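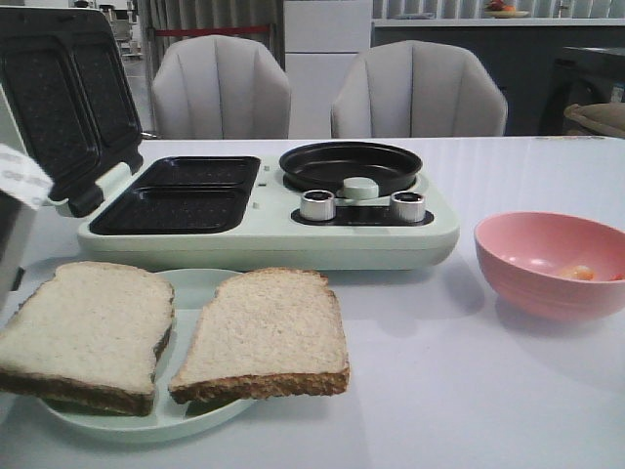 Von T. Joubert

Mieten statt kaufen, damit wirbt Wanora seit dem Frühjahr in der halben Stadt. Der Verleih für Haushaltsgeräte führt 724 Artikel und hat nach eigenen Angaben 2.612 Mitglieder. Wie viele davon regelmäßig etwas ausleihen, will die Gründerin beim Gespräch im Ladenlokal nicht sagen. »Die Zahl schwankt stark«, meint sie. »Im Juli ist es ruhig.«

Ihr Argument klingt erst einmal einleuchtend: »Ein Waffeleisen steht elf Monate im Schrank. Warum muss das jeder Haushalt besitzen?« Nur kostet so ein Gerät im Angebot kaum mehr als zwei Wochenenden Miete. Darauf angesprochen, verweist sie auf den Platz im Schrank. Eine Ökobilanz gebe es noch nicht, die sei »in Arbeit«. 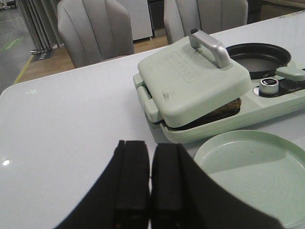
Wer fährt, wer putzt?

Abgeholt wird meistens mit dem Auto, das räumt sie ein. Gereinigt wird zentral, in einer Halle des Dienstleisters Flolo. »Das ist effizienter als zu Hause spülen.« Belege dafür? »Das sagt einem der gesunde Menschenverstand.«

Am Samstag ist bis 14 Uhr geöffnet. Die Kaution beträgt bei größeren Geräten 200 Euro.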